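**Flemstead Home Retrofit Program – interim report to the grant manager**
Prepared by Fiona Galbraith, covering work through March

The second grant period funds draft sealing and loft insulation in older rental homes in Flemstead and Flenton. Work is on schedule in Flemstead. Flenton is behind by two site visits, both postponed at the tenants' request.
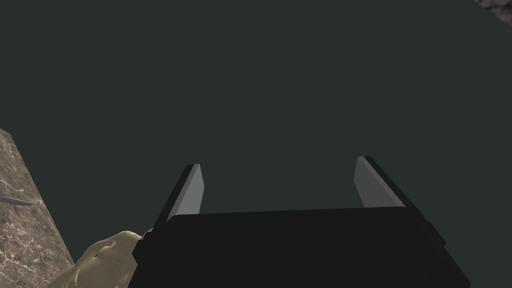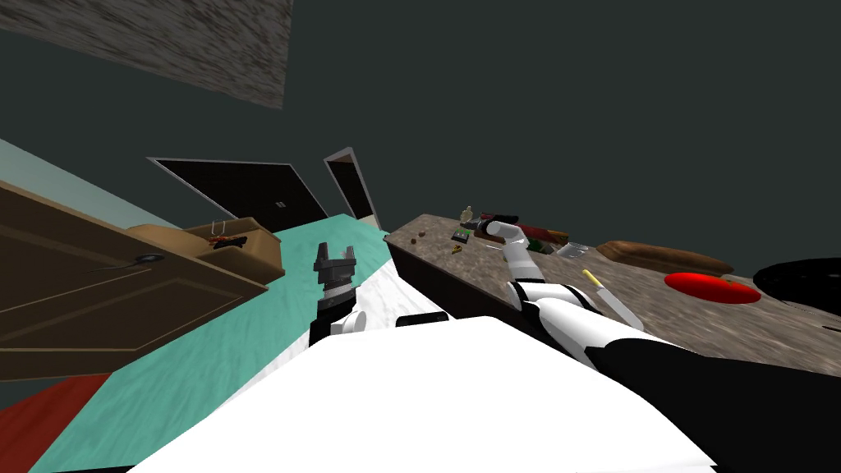

*Computer-rendered views, both from the same place.*

**Delivery.** Surveys are complete at 848 homes against a period target of 1,202. Insulation has been installed at 77 of these, with the remainder scheduled by street to limit scaffold moves. Magaña holds the installation contract for both towns and has added a second crew.

**Materials.** Jorar changed its delivery terms in March. Orders now ship in full loads only, so stock for Flenton is held at the Flemstead yard until needed. Storage cost is charged to the contingency line.

**Air testing.** Pressure tests are done before and after sealing. Early results show most remaining leakage at loft hatches and pipe entries. The work specification has been revised to include both – hatches were previously optional.

**Budget.** Spending is slightly under forecast, mainly from late invoices. No transfer between budget lines is requested.

**Next period.** Complete the Flenton surveys, close out the open test reports and submit the revised specification for approval.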